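The Rule About Edges

I came to Pridar as the person who writes the rules, and I should say straight away that I am not a technical sort. I did seventeen years of kitchen safety leaflets before that. If you've ever been told by a laminated card to turn your pan handles inwards, there's a fair chance the card was mine (sorry, and also, please do turn them inwards).

Pridar makes home helpers, or it makes the thinking part of them anyway. The arms come from Hamside, in crates. But before any arm gets near a real house it spends months in Memolby, and Memolby is a town that lives on a server in the basement. It has kitchens, mostly. A few bathrooms. One pub, which somebody built over a long weekend and which we weren't supposed to know about.

My job was the handbook. There was already a handbook when I arrived, and it was eighty pages long and every page of it had been written after something went wrong. You could tell. Rule 6 said "Do not close on a thing you have not looked at", and you just knew there'd been a morning behind that one. Rule 11 said "A cupboard door is part of the cupboard until it is open, and then it is part of the room." I read that one out to my mum over the phone and she said it was lovely and could she have it on a tea towel.

What I was asked to do was make it shorter. Twenty rules, they said, in plain words, so that the people checking the runs could keep them in their heads. So I sat in the viewing room with a blanket round my knees and watched kitchens.

I don't know what I'd been expecting. Something slicker! You watch from just behind the gripper, so you don't see the helper at all, only its fingers going out ahead of you and the world swinging about past them. The first afternoon I felt properly seasick. By the second week I'd started leaning in my chair when it leaned, and by the third I'd caught myself reaching for my tea with two stiff fingers.

Memolby kitchens are very odd places, by the way. They're put together by a program that has been told what goes in a kitchen and has taken nobody's advice on taste. Purple worktops. Curtains made of brick. I saw one with seventeen kettles and no sink. The idea is that if a helper can manage in there it can manage in my mum's, and having seen both I think that's fair.

Anyway, the edges.

Rule 14 in the old handbook said "Keep clear of edges." That was the whole thing. I put it straight on my list of keepers, it was short and it sounded sensible, and then I spent a fortnight watching and saw it was no good at all. Everything in a kitchen is edges. A plate is an edge. A drawer's an edge with a handle on. If you really kept clear of edges you'd stand in the middle of the floor with your arms in, and I watched one run where the helper did precisely that, for two hours, scoring full marks. The checker had ticked every box. Clear of edges, yes. Didn't drop anything, yes. I laughed, and then I went and looked up who had to sign off that score sheet, and it was me.

So I went down to see Marwat.

Marwat is what we called the old system, the one that had been running in Memolby since before the pub. You could type to it. Most people didn't bother, it was slow and it had a way of answering the question next door to the one you'd asked. But it had been under more tables than anything alive, so I thought, well, go on.

I typed: what is wrong with the rule about edges?

It thought for a good long while. I ate most of a packet of crisps.

WHICH SIDE, it said.

Which side of what, I typed.

It sent me a run. A helper had gone in low, under a big dark table, fingers open, looking up. And I saw what I'd missed with all my pan handles and leaflets, and it was that I'd only ever thought about edges from above. Things fall off them, that's what an edge was to me. From underneath it's a completely different beast. It's the last thing before you can't see. You come up past it and whatever's on top is a surprise to you, and you're a surprise to it.

I typed: so what should a helper do there?

SLOW DOWN, said Marwat. THEN ASK WHAT IS ON THE OTHER SIDE. THEN DO NOT ANSWER YOURSELF.

I wrote that on the back of the crisp packet because it was what I had.

It took me until March to get the wording through. People wanted numbers in it, and I do see why, you can test a number. We got numbers in the end, in the appendix, and they're good ones. But the rule itself I dug my heels in over. It went in as Rule 2, right behind the one about people, and it reads: "At an edge, slow down. If you cannot see past it, you do not know what is there. Look before you touch, and do not let a guess count as a look."

The two-hour standing still run got marked again and failed. I felt bad about that, which is silly. I went into the run log and added a note saying the helper had followed the rule as written and the rule had been at fault, and I put my initials to it, and we made that a habit afterwards for anything of the kind. It's Rule 19 now. "When the rule was wrong, write down that the rule was wrong."

They switched Marwat off the following spring to make space. I'd asked if we could keep it on for questions, and they were kind about it, but it ate a lot of power for something that mostly said WHICH SIDE. I typed goodbye to it. It asked me what was on the other side. I started to type an answer, and took my hands off the keys, and we left it there.

My mum did get her tea towel. She's had a helper since last month, one of the Hamside ones, and she rings me to tell me it's slow round the table. I tell her it's meant to be. She says it's slower than her, and she's got the hip.

The handbook's still twenty rules. There's a picture facing Rule 2, and I picked it myself.
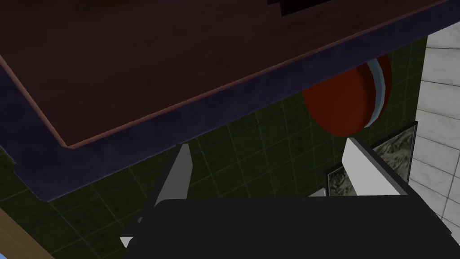 Rule 2, Pridar handbook: fingers open at the table's edge, Memolby.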